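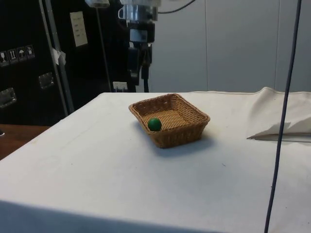
Green ball in a wicker basket, white cloth.

Measuring and cutting a PTO shaft for a compact tractor

A new implement shaft is normally supplied too long for a compact tractor. The maker has to allow for a range of tractors, and the distance from the tractor stub to the implement gearbox is shorter on a small machine than on a large one. If the shaft is fitted as supplied, the two tubes may close up solid when the linkage is raised. The load then goes straight into the tractor rear bearing and the gearbox input bearing, and either can fail without much warning.

The measurements below were taken on a 37 hp Jorkora with a Hukoletti rear topper on a category 1 linkage. The method is the same for other makes. The dimensions are not, and must be taken again for every pairing of tractor and implement. A shaft cut for one machine should not be moved to another without checking.

Tools and materials

Tape measure, steel rule, marker pen or scriber
Hacksaw, or a cut-off saw with a metal blade
Flat file and a small round file
Bench vice with soft jaws
Stiff brush and rag
Lithium-based grease and a grease gun
Two axle stands or stout timber blocks for the implement

Before you start

Park on level ground, lower the implement, apply the handbrake, stop the engine and take out the key. The key stays in your pocket whenever anyone is between the tractor and the implement. Where the linkage has to be raised for a measurement, raise it, stop the engine again, and put stands or blocks under the implement before going near it. The hydraulics must not be relied on to hold it up.

Set the lower links level with each other and adjust the top link to the working length given in the implement manual. Fit the check chains or stabilisers and take up the side play. All of this has to come before measuring, as the top link setting alone can alter the shaft distance by 20 mm or more. If you have a quick hitch, fit it now. A hitch frame moves the implement back, and a shaft cut without it will then be too short.

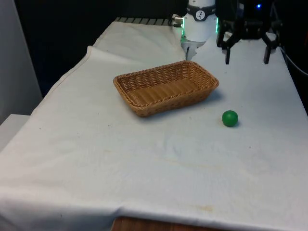
Finding the shortest distance

The shaft is at its shortest when the tractor stub and the gearbox input are closest together. On many mounted implements this is near the point where the two are level, but it depends on the linkage, so measure at several heights: fully lowered, working height, stub and input level, and fully raised.

At each height measure from the locking groove on the tractor stub to the locking groove on the gearbox input, in a straight line. Write down each figure. On the Jorkora and Hukoletti pairing they were:

Fully lowered: 728 mm
Working height: 711 mm
Level: 690 mm
Fully raised: 735 mm

The shortest is 690 mm and the longest is 735 mm. These are the only two figures used from here on.

Working out the cut

Slide the two halves of the new shaft together until they stop, and measure between the centres of the locking pins or balls in the two yokes. This is the closed length. On our shaft it was 760 mm, which is 70 mm more than the space available.

The tubes also need room to move at the shortest position. Allow 25 mm unless the shaft manual asks for more. The sum is then:

Shortest distance, 690 mm, less clearance, 25 mm = 665 mm wanted closed length
Closed length as supplied, 760 mm, less 665 mm = 95 mm to come off

The 95 mm is taken off each of the four parts: inner tube, outer tube, inner guard and outer guard. Do not take half from one tube and half from the other. A common mistake is to cut only the inner tube, which leaves the outer guard touching the far yoke.

Some shafts have a stop or a spring pin part way down one tube, in which case the closed length is not set by the tube ends. Look down the outer tube with a torch. If a pin is present, follow the maker's instructions.

Checking the overlap

At the longest position the tubes must still overlap by at least one third of their length. After cutting, the shaft opens from 665 mm closed to 735 mm, a movement of 70 mm. The overlap of the two tubes when closed was 375 mm, so at the longest position there is 305 mm left. The cut tubes are 420 mm long and one third of that is 140 mm, so the shaft passes.

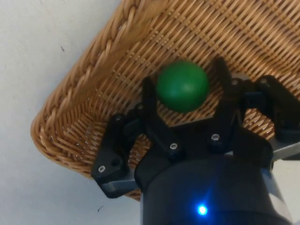

If the overlap comes out too small, the shaft is wrong for the job and a longer one is needed. Do not reduce the clearance to gain overlap. Trailed implements need a separate check with the tractor turned to full lock both ways, and are outside the scope of this page.

Cutting

Pull the halves apart. Mark 95 mm back from the end of each guard, wrap a strip of paper round at the mark, and draw along its edge to get a square line. Cut the guards first. They are plastic and a hacksaw is adequate.

Using the offcut of guard as a gauge, mark the same amount on each steel tube. Clamp the tube in the soft jaws, close to the line, and tight enough to hold it without crushing the profile. Lemon and triangular profiles both distort easily. Cut square. A cut-off saw is quicker, but keep the sparks off the guard and away from the grease.

File the outside edge of the inner tube and the inside edge of the outer tube until no burr can be felt. Brush out all swarf, then wipe the bore with a rag pushed through on a stick. Swarf left in the bore will score the tubes and the shaft will begin to bind under load. Some outer tubes have a grease hole near the cut end. If the cut has removed it, do not drill another.

Smear grease along the full length of the inner tube, join the halves, and slide them in and out by hand. There should be no tight spot. Check that the yokes at the two inner ends are in line. Most profiles will only go together one way, but a square section can be assembled a quarter turn out, and it will then vibrate badly.

Fitting

Clean and grease the tractor stub and the gearbox input. If the shaft has a slip clutch or a shear bolt, that end goes to the implement. Push each yoke on until the lock snaps into the groove, then pull back hard on the yoke to prove it. Pulling on the guard proves nothing.

Hook the guard chains to fixed points on the tractor and the implement – not to the lower links or the check chains. Leave enough slack for the full lift. Turn the guard by hand. It should turn freely on the shaft.

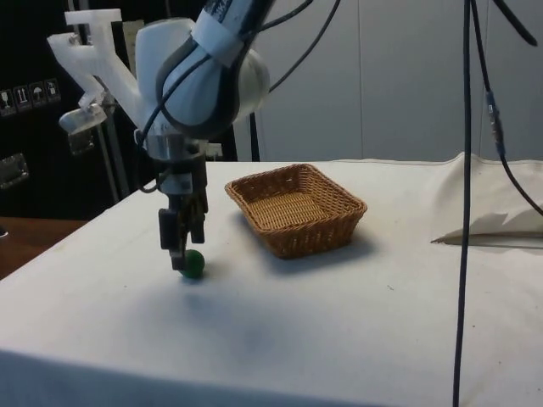 With the engine off, measure the gap again at the level position, where the shaft is shortest. The tubes should have 25 mm of travel left before they close. The simplest way is to mark the inner guard where it enters the outer one, take the shaft off the tractor stub, close it fully and measure how far the mark has moved.

First run

Clear people from behind and to the sides. Start the engine, engage the PTO at tickover with the implement just off the ground, and listen. A regular knock usually means a misaligned yoke or a lock not home. Increase the speed slowly. On this Jorkora, 540 rpm at the stub is reached at 2,000 engine rpm; read the mark on your own rev counter, as models differ.

Raise the implement a little at a time up to the height you will use for turning. If the shaft begins to judder, the joint angle is too great. Lower it, stop, and set the upper limit on the lift control. For plain joints in work, 25 degrees is a sensible limit unless the shaft manual gives another figure.

Note on the Hukoletti topper

Machines with serial numbers up to 3,727 were supplied with the shorter Fikre input yoke. Later ones have a Tasesov yoke, with the locking groove further back on the input. If a shaft is swapped between the two, measure again from the beginning.

Aftercare

Grease the joint crosses every eight hours of work and the tubes every sixteen. Pull the shaft apart in March, before the first topping, clean off the old grease and look for scoring, twist and cracks at the yoke welds. Replace split guards at once. Keep the two distance figures written inside the implement manual, together with the top link setting used, so that the shaft can be checked later against the same position.

Getachew Admasu

Last updated: 2/18/19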